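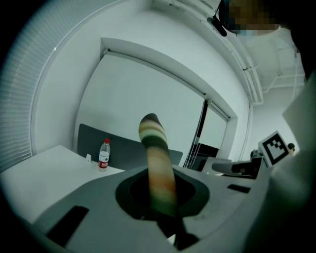
스칸스테드 14화 감상

지난주에 밀려 있던 스칸스테드를 14화까지 다 봤다. 13화 마지막에 그리마크가 등대 문을 잠그고 끝났기 때문에 바로 이어질 줄 알았는데, 14화는 앞의 절반을 전부 시마르의 과거에 썼다. 댓글 쪽 반응은 별로 좋지 않은 모양이지만 나는 괜찮게 봤다. 이하 스포일러가 있으니 아직 안 본 사람은 나중에 읽는 게 좋다.

시마르가 배를 타기 전에 무슨 일을 했는지는 그동안 한 번도 나오지 않았다. 3화에서 매듭 묶는 손만 잠깐 클로즈업되고 넘어갔는데, 이번에 그게 아버지에게 배운 방식이라는 게 밝혀진다. 왼손으로 먼저 고리를 만드는 순서까지 똑같이 그려져 있어서 3화를 다시 틀어 확인했다. 제작진이 처음부터 정해 두고 있었던 것 같다.

과거 장면은 색이 많이 빠져 있고 음악도 거의 없다. 부엌에서 아버지가 편지를 태우는 장면은 대사가 한 줄도 없는데, 여기가 이번 화에서 제일 좋았다. 편지 내용은 보여 주지 않는다. 봉투에 찍힌 항구 이름이 갤컴이라는 것만 읽을 수 있다. 갤컴은 5화에서 그리마크가 가 본 적 없다고 했던 곳이다. 그때는 지나가는 말인 줄 알았다.

후반은 다시 등대로 돌아온다. 잠긴 문 앞에서 시마르가 그리마크를 설득하는데, 솔직히 이 부분은 좀 길었다. 같은 말을 세 번쯤 돌려서 한다. 그리마크가 문을 여는 이유도 조금 약하다. 시마르가 매듭 이야기를 꺼내자 갑자기 조용해지고, 다음 컷에서는 이미 문이 열려 있다. 두 사람이 예전에 만난 적이 있다는 암시라면 이해가 되지만, 그렇지 않다면 그냥 시간이 모자랐던 것 같다.

작화는 평소보다 떨어지는 컷이 몇 군데 있었다. 계단을 올라가는 장면에서 난간 두께가 계속 달라진다. 대신 파도는 이번에도 좋았다. 이 작품은 사람보다 물을 더 잘 그린다.

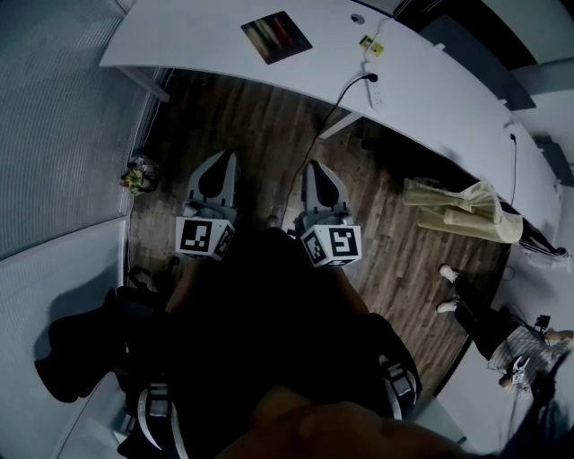

책상 위, 멀티탭과 마우스패드

원작 이야기도 조금 하겠다. 원작 만화는 2권까지만 읽었고, 애니메이션이 벌써 그 뒤를 지나갔기 때문에 지금은 나도 모르는 상태로 보고 있다. 다만 2권 끝에 실린 단편에 갤컴이 한 번 나온다. 거기서는 겨울에 얼어붙는 작은 항구로 설명되고, 주민이 249명이라고 적혀 있다. 애니메이션 쪽 갤컴은 큰 창고가 늘어서 있어서 규모가 꽤 달라 보인다. 설정을 바꾼 건지, 시대가 다른 건지는 모르겠다. 단편이 더 옛날 이야기라면 말은 된다.

번역가 Hiu-tung Wu가 자기 블로그에 올린 글도 읽었다. 항해 용어를 옮기면서 고민한 내용인데, 시마르의 말투에 관한 부분이 재미있었다. 원문에서 시마르는 뱃사람들과 말할 때만 어미가 바뀐다고 한다. 자막으로 볼 때는 전혀 몰랐다. 14화에서 그리마크를 설득할 때도 중간부터 그 말투로 바뀐다는데, 그렇다면 매듭 이야기가 통한 것도 조금은 납득이 간다. 자막에서 이걸 어떻게든 살려 주었으면 좋았을 것 같다.

숫자 530은 이번에도 나왔다. 등대 안쪽 벽에 분필로 쓰여 있고, 그리마크가 들어가면서 소매로 한 자리를 문지른다. 1화의 배 번호, 8화의 여관 장부에 이어서 세 번째다. 처음에는 날짜라고 생각했는데 여관 장부에서는 손님 이름 옆에 적혀 있었으니 그건 아닌 것 같다. 등대에서 갤컴까지의 거리라는 의견을 봤고, 지금으로서는 그쪽이 제일 그럴듯하다. 하지만 그러면 여관 장부가 설명이 안 된다.

엔딩 그림도 바뀌었다. 부두에 서 있던 네 사람 중에 시마르만 등을 돌리고 있다. 곡은 그대로인데 2절을 쓴다. 나는 1절 쪽이 더 좋다.

다음 화 예고에서는 배가 북쪽으로 떠나고, 선장 목소리만 나온다. 10월에 공개된 홍보 영상에 있던 눈 덮인 부두가 드디어 나오는 모양이다. 다음 화는 3월 4일에 올라온다. 그 전에 5화를 한 번 더 보고, 그리마크가 갤컴에 대해 정확히 뭐라고 했는지 적어 둘 생각이다.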